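Print this chapter | E-mail this chapter

Chapter 2
What a Sample Can and Cannot Tell You

Most of the numbers you meet in a week come from samples. Somebody asked a few people, or tested a few items, and then wrote a sentence about everyone or everything. This chapter is about how much of that sentence you should believe. My own answer, after years of reading surveys for a living, is less than the writer would like.

Take a claim from the small town of Drutley. A flyer from the Camora Water Company said that 57 percent of residents "prefer" the taste of its filtered water. Minttu Ikonen, a reader of an earlier draft of this book, wrote to the company and asked how many people had tasted it. The reply said 30. They had been stopped outside the company's own office, on their way in to pay a bill, and handed two cups. The filtered water was always in the first cup.

You do not need any math to be bothered by this. People who pay in person may differ from people who pay by mail. Some people like whatever they taste first. And 57 percent of such a small group is barely more than half, a result you could easily get by having everyone flip a coin. The flyer was not a lie. It just had very little behind it, and the word "residents" was doing work that the tasting had never done.

Defenders of small samples like to say that a sample only has to be "representative." I have no quarrel with that as a goal. My trouble is with how rarely anyone shows it has been reached. The word tends to turn up in the first paragraph of a report and the method in an appendix, if there is one. Cúc Đỗ and Châu Cù, who ran the Plarnon reading survey, at least printed theirs in full, and it takes up 10 pages. Most of those pages are about the people who did not answer.

We will come back to Plarnon in the next chapter. For now, start with the simplest question you can ask of any sample, which is what it would have missed. Suppose one member of a group is different from the others. If you pick only a few, you will probably never meet it, and your report will say that all of them are alike.

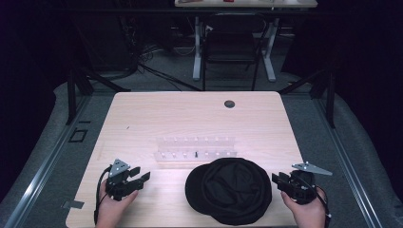
2.1 The odd one out

Picking at random protects you from your own habits. It does not protect you from bad luck. A fair draw of two pegs from a rack can easily give you two white ones, and nothing in your hand would hint that a black one was there.

Researchers know this, so they report a margin of error. Read it with care. The margin covers the luck of the draw and nothing else. It says nothing about a badly worded question, a list of names that left out half the town, or a person who told the interviewer what she seemed to want to hear. A survey can have a tiny margin and still be badly wrong.

Before going on, find a survey result in a newspaper and write down who was asked, how they were chosen, and who paid. If you cannot find all of that, write down what is missing. Keep the page. You will need it for section 2.4.

Related chapters
Chapter 1: Where Numbers Come From
Chapter 3: The Plarnon Reading Survey
Chapter 5: Averages and Their Friends
Notes for teachers, by Tùng Tăng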